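Fruit and Vegetables on the Common Table: Report on a Student Project
Housing and Daily Life module, project report handed in Thu 9 July

1. Why we chose this subject

In our student house at Pramberg the kitchen is shared by two floors. There is one big refrigerator and it is always full, so most people keep their fruit outside of it. Before the project the fruit was lying in plastic bags on the window sill, each bag with a room number. Much of it was forgotten there and later thrown away. Our group wanted to find out if a common place for fruit, open to everybody in the kitchen, would reduce this waste.

We also had a second, smaller question. One member of the group had read a brochure from the Pitier food cooperative, which recommends that fruit is kept where people see it when they come in. We wanted to test this in our own kitchen, with our own habits, which are not very regular.

2. How we organised it

The project ran for 60 days. Every household on the two floors paid a small sum into a box, and once a week two of us went to the market in Czarnecka Street to buy fruit and vegetables. We bought what was cheap and what does not need cooking, or needs very little. The vegetables were for salads and for sandwiches.

Everything that was bought was weighed in grams on the kitchen scale and written in a notebook. Everything that was thrown away was weighed also, and we wrote the reason beside it (mould, soft, dried out, unknown). The column "unknown" became longer than we hoped.

For the common place we tried three arrangements, one after the other:

First, a deep bowl. The fruit at the bottom was pressed and we noticed the bad pieces too late.

Second, a cardboard tray from the market. It was practical but it looked like rubbish, and once it was really put out with the paper.

Third, a flat plate on a patchwork cloth. The bigger pieces go on the plate, and what has no room there can lie on the cloth. This arrangement stayed until the end of the project.

3. Observations on the plate and the cloth

The flat plate holds much less than the bowl, but all pieces can be seen at once. With oranges and tomatoes this was an advantage, as they roll against each other only lightly. Grapes were more difficult. They come off the stem and go under the rim of the plate, and in the evening somebody must collect them. The small mandarins were eaten first in almost every week, so we stopped putting them on the plate and laid them directly on the cloth.
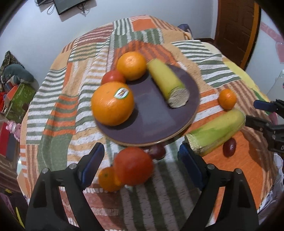
Should tomatoes be kept together with the other fruit?
For a few days it is fine, if they are going to be eaten soon. Ripe tomatoes can make some other fruit ripen faster, so if you want to keep things longer it is better to give them a separate place.

We did not separate them in our project, and this is a weak point of our method. If the grapes became soft, we cannot say if the reason was the neighbours on the plate or only the warm kitchen. The kitchen window looks to the south and in the afternoon the table gets direct sun – we thought of this too late to change it.

Cut pieces are another matter. A cut end dries quickly when it lies open, and people do not like to take a piece that another person has started. In the second half of the project we asked everybody to wrap cut vegetables and put them in the refrigerator before night. The rule was followed on most days.

4. Results

With the plate and the cloth we threw away 1,334 grams in total, which was the lowest result of the three arrangements. The bowl was the worst. The cardboard tray was between them, but it was in use for a shorter time, so the comparison is not completely fair.

The people in the house also told us that they ate more fruit than before. We did not measure this.

5. What we would change

The table should be moved away from the window. The notebook needs a column for the day of purchase, which we forgot to make. The cloth has to be washed more often than we planned, as the juice of grapes leaves marks.

In September a group from the Usow house will repeat the project in a kitchen without afternoon sun. We gave them our notebook and the kitchen scale.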